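Home Guides Play Corner Storage Contact

Play Food Box – Set-up and Put-away Guide
Section 2: Filling the box
By Chia-jung Tsai
Saturday, June 6, 2026
132 shares | 2 comments

Green plastic cookie box, lid off, middle of the table. Checked cloth underneath.
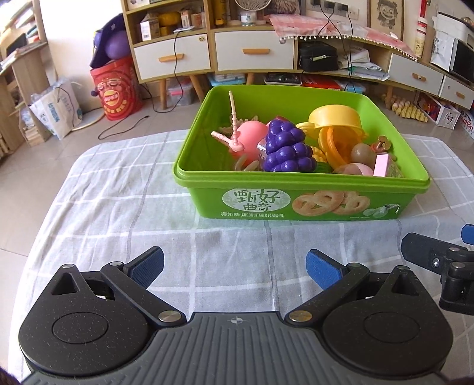
2.1 Before you start

1. Clear the table. Cloth flat, no folds under the box.
2. Wipe out the box if it's new to the set. Cookie crumbs get into the corners. Damp cloth, then dry.
3. Lid goes on the shelf, upside down. Not on the floor – it gets stepped on.

NOTE: Any rectangular box of the same sort will do. We use the coconut milk flavour cookie one at Avemberg, the Tetteh room has a clear one from Narnum. Same steps for both.

2.2 Filling

1. Long pieces first. The pale pink stick stands up on a slant at the left end. It sticks up past the rim, fine for play, see 2.3 for closing.
2. Round fruit next to it. The glossy pink one goes in here.
3. Orange slices stacked near the front wall, so small hands can reach them.
4. Everything else fills in behind and to the right. No set order.
5. Don't press down. If it dosen't fit, start a second box.

CAUTION: Check each piece as it goes in. Cracked or split plastic comes out of the set right away. Small broken bits are a choking risk for under-threes.

CAUTION: No real food in the box. Not even wrapped. The label says cookies and kids will look for them – tell them once at the start.

2.3 Closing up

1. Lay the long pieces down flat, corner to corner.
2. Round fruit to the middle.
3. Lid on, press all four corners. If one corner pops up something is too tall underneath. Open and move it, don't force it.
4. Box goes on the low shelf, label facing out. Shelf tag is 811.

2.4 Cleaning

1. Once a week, more if somebody has a cold.
2. Tip the pieces into a bowl of warm water with a little dish soap. 500 ml is enough if you do them in batches.
3. Rinse, spread out on a towel. Hollow pieces hold water, so shake them and leave them hole side down.
4. Box gets washed seperately. Go easy on the printed side, scrubbing takes the picture off.
5. All dry before it goes back in. Overnight is best.

NOTE: Cloth goes in the wash with the towels. Cool cycle, no bleach.

Missing pieces: write them on the Derkell sheet inside the cupboard door. Next order goes in August.

Previous | Next: Section 3, Cups and plates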